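Setting Up the Simulated Wrist Camera and Gripper View
Section 4 of the Plirnlow Cell Guide

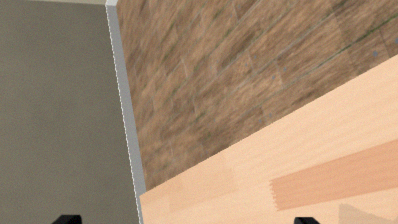 Espinoza Robotics Lab – Simulation Team

This section gets your virtual cell ready for its first practice run. By the end you'll have a wrist view that matches the one we train on, a gripper that opens and closes where it should, and a saved home pose you can come back to whenever things drift. It's a fun part of the setup, too, because it's the first time you get to look at the cell from the arm's side!

Before you start, you should have finished Section 3 (loading the Romham scene pack) and have the Urnine control panel open in its own window. If the panel shows a yellow bar along the top, the scene is still loading. Give it a minute.

4.1 Load the empty cell

1. In the Urnine panel, open Scenes and choose Romham Base. Leave the object list blank for now.

2. Press Reset. The arm moves to its parked pose and the gripper opens all the way.

3. Switch the main view from Room to Wrist.

4. Check that you see the two black fingertips coming up from the bottom edge of the view, well apart, with nothing between them. The gray surface should be on the left, the light wood tabletop at lower right, and the brown planks beyond it.

Note: The narrow light gray strip between the gray surface and the wood is your best landmark in the whole cell. At the start pose it leans a little to the right as it comes down the view, and its lower end lands in the gap between the fingers. We'll use it again in 4.2.

Note: A slightly jagged line where the strip meets the gray surface is normal at the default render quality. You can smooth it out under Display > Edges, but the frame rate drops on smaller machines and training gains nothing from it. We leave it alone.

4.2 Line up the wrist camera

The camera is attached to the last link of the arm, so a small error in its mount shows up as a big error out at the table. Take your time with this one.

1. Open Camera > Mount and click Unlock. The three angle sliders turn blue.

2. Set Field of View to 70 degrees. Type the number in; the slider tends to skip past it.

3. Move the Tilt slider until only the upper tips of the fingers show. If you can see the knuckles, you've tilted too far down. If the fingers vanish, come back up.

4. Move the Roll slider until the long straight edge of the light tabletop rises toward the right side of the view. It should meet the right side a quarter of the way down or close to it.

5. Leave Pan at zero unless the fingers sit off to one side. If they do, nudge it one click at a time and wait for the view to redraw.

6. Click Lock. The sliders go gray again.

Caution: Never adjust the mount while an episode is recording. The panel will let you do it, and the recording will carry on happily with two different camera angles in it. Those episodes can't be repaired – you have to throw them out. Our first big batch had 641 episodes, and we dropped 44 of them for exactly this mistake.

4.3 Test the gripper

Now for the good part. You're going to close the fingers for the first time and watch them from the wrist.

1. Go to Gripper > Manual and set Speed to Slow.

2. Hold the Close button. Both fingers should travel toward the middle at the same pace.

3. Let go as soon as they touch. The panel should read Closed, Empty.

4. Hold Open until the reading says Open, Full.

5. Do this a few more times at Slow, then once at Normal.

If one finger lags behind the other, the joint pairing has been lost. Open Gripper > Joints, select both finger joints, and click Pair. Then press Reset and run the test again from step 1.

If the fingers pass through each other, contact checking is off. You'll find it under Physics > Contacts. This happens nearly every time someone copies a scene file from an older version of the pack, so look there first.

Caution: Keep the arm at its parked height for the whole test. Closing the fingers while they're pressed into the tabletop can build up a huge contact force in the solver, and when it lets go the arm will fling itself across the room. It's pretty funny in simulation. It's also a habit you don't want to carry over to the real cell.

4.4 Save the home pose

1. With the gripper fully open and the camera locked, choose Pose > Save As Home.

2. Give it a name with the month in it, such as home_july, so that older recordings can be matched to the pose they used.

3. Press Reset, then Go Home. Compare the wrist view with the picture at the start of this section. Look at the strip and the table edge first, then the fingertips.

4. If the two views match, click Set As Default.

Small differences in the wood grain don't matter. The scene pack shifts the textures a little on each load if Texture Variation is turned on, and that's a good thing – a policy that has only seen one table gets very attached to it.

4.5 Regular upkeep

Even a virtual cell needs looking after. Go back through 4.3 after every update to the Urnine panel, and check the home pose whenever you change the scene pack or move to a new computer.

The recording folder fills up faster than you'd think. Once it holds some 700 episodes the panel gets slow to open, so move the finished ones to the archive folder and press Rebuild Index. Keep the pose file with the episodes that were made with it.

When the cell passes all the checks above, go on to Section 5, where you'll add your first object to the table and pick it up.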